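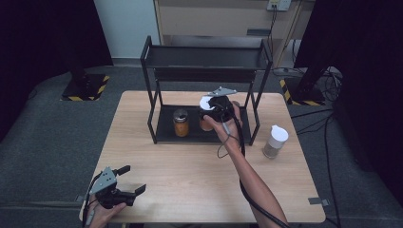

Flikside Handheld Gripper Pair, with the Dakar Table Station

Thu 11 December
By the Clekari equipment desk

The Flikside pair is our two-handed recording set for people who want to teach kitchen and pantry tasks to a robot by doing them by hand first. One gripper goes in each hand, the operator works at an ordinary table, and every open, close, lift and twist is recorded along the way. We've been making it for a while now and we're still delighted by how quickly new operators get comfortable with it. Most people are putting lids on jars before the first coffee break!

If you're working out a budget for next year, this page should give you most of what you need. It covers what comes in the box, what doesn't, and the things that buyers tell us they wish they had put on the first order.

What you get

The standard set includes a left gripper and a right gripper, each with a metal mounting plate on top, a cable for each hand, and spare finger pads. The pads are the part that wears, so we pack plenty. Both grippers are wired. We looked hard at going wireless and may still do it one day, but a cable means no battery swaps in the middle of a session and no dropouts, and a long recording day is a lot more pleasant for it.

The fingers are black, and they open wide enough for common jar lids. Lids are a lovely test of a gripper, by the way. They need an even squeeze all the way round, and the jar has to stay put while the other hand is busy or parked at the table edge. If your operators can do a shelf of jars cleanly, they can do nearly anything else you'll put in front of them.

The Dakar station

You can run the pair at any table you already own. The Dakar station is for teams who want the same setup in the same position every day. It comes with a light wooden tabletop, two floor stand bases, small metal clips for the tabletop edge, and a roll of yellow-and-black tape for marking the bases so people see them before their toes do.

Stand bases are heavier than they look. Plan on having them carried in by two people and placed once. After that you'll only want to move the table.

The station footprint is the part buyers get wrong most often. The table itself is small, but the operator needs to stand back a little with elbows free, and the stands sit out to the sides and behind. Measure the whole area including the walkway. If you share the room, add curtain rail to your plan: dark curtains are cheap, they keep the background steady, and they're far easier to live with than panels.

Cables and power

Please budget for cables properly. It isn't the fun part of an order, and it is where a good week goes missing. Two grippers means two cables at the operator, and then there's everything running from the stands to the wall. One outlet behind the table will do for a single station if you use a decent power strip. For a second station, have another outlet put in before the equipment arrives.

We suggest:

- one spare gripper cable per pair, bought with the set
- a floor cover for any run that crosses a walking path
- hook-and-loop ties in place of zip ties, so you can change things later
- a label at both ends of every cable

Leave some slack at the wrist. An operator who feels a tug will start to move around it without noticing, and you'll see it in the recordings later as an odd little dip of the forearm.

Props and shelving

This is the cheapest line on the sheet and the one with the most effect on what you end up with. The Barbieri prop pack is our starter collection, with a black two-tier metal rack, glass jars with silver metal and white lids, and a few dry goods containers with flip-top caps. The rack is worth having even if you buy nothing else in the pack. Reaching onto a lower shelf with another shelf overhead is a much harder move than picking from an open table, and operators need practice at bringing the wrist in low and flat.

Fill your jars. Empty ones are light, they slide, and they behave nothing like a pantry. Use contents in different colors and textures, and swap them over every so often. Glass will break now and then, so order extra jars (we keep 28 on the shelf for our own room, and we do get through them). Lids go missing faster than jars do. Buy more lids.

A sample plan for one station

The plan below suits a small team starting from an empty corner of a room.

Weeks one and two: floor space, outlets, curtains. Nothing from us needs to be on site yet.

Delivery: sets ship within 14 working days of the order. Orders that land late in December go out after the holiday closure, so send them early if you have money to spend before the year ends.

First recording week: aim for 400 short takes of one task. Put and take a lid, say, with either hand, and with jars at both ends of the shelf. Review them before adding anything new. You will find something to fix – a stand in the wrong place, usually, or a table that has crept forward.

After that: 1000 takes a week is a comfortable pace for one station with operators trading off. You can go faster, but hands get tired, and tired hands make sloppy takes that somebody has to sort out afterward.

One set or two?

If you can stretch to it, buy two pairs for your first station. The second sits in a drawer most of the time and looks like an extravagance right up to the day a cable connector goes. It also lets you train a new operator at a side table while the main one keeps recording. For teams planning three or more stations, one spare pair across all of them has been plenty.

Finger pads should be on your yearly supplies line, along with tape, ties and jars. Everything else in the set can be repaired, and we're happy to walk you through it over the phone. We like those calls.

Ordering

Send us the size of your floor area, the number of stations and a short note on the tasks you have in mind, and we'll write back with a quote and a layout sketch. The sketch is free whether you order or not. Photos of the room help a great deal, especially the wall with the outlets.

Related items

Flikside finger pads, refill bag
Flikside spare gripper cable
Dakar tabletop and edge clips
Dakar stand base, single
Barbieri prop pack, jars and rack
Barbieri extra lids, mixed

Contact the equipment desk | © Clekari | Back to top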